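Home | Diary | Projects | Safety | Archive | Contact

Print this page | E-mail this entry

Laboratory Diary, May 23, 2026

Work on the Pisedar table-clearing task was suspended this morning following an unplanned stop. The arm was lowering toward the bowl when the wrist controller reported a loss of signal. The gripper opened without a command and the object it held fell onto the table. No person was inside the marked area and no injury occurred. The operator pressed the stop button and recorded the fault in the Curkis log as number 448.

The first inspection found no damage to the fingers or the joints. Attention then turned to the cable at the wrist, which had been replaced under the Dristik service plan after 2,000 cycles. Its plug could be moved by hand while seated. When the plug was moved with the power on and the arm braked, the same fault code appeared.
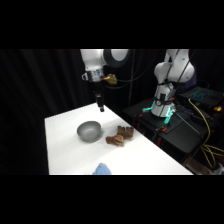
The opening of the gripper is the more serious matter. Our procedure states that a gripper must hold its last position when signal is lost. The setting that governs this behavior had returned to its factory value, most likely during the Daher software update. The update checklist does not include that setting. It has been added as of today.

A new plug was fitted before noon. The arm was then run at reduced speed for 275 cycles with soft objects only, and the fault did not return. Signal was cut on purpose 15 times during this run, and the gripper held on each occasion. Full speed remains prohibited until the second arm has received the same check. Staff are reminded that reaching across the table is not permitted while either arm is powered, including during a pause.

The retired cable has been tagged and placed in the fault cabinet. A written report will follow.

Print this page | E-mail this entry

Comments (3)

We had the same reset after our update. Worth checking the speed limits too.

Was the plug a locking type?

Reply from the laboratory: It was not. The replacement is.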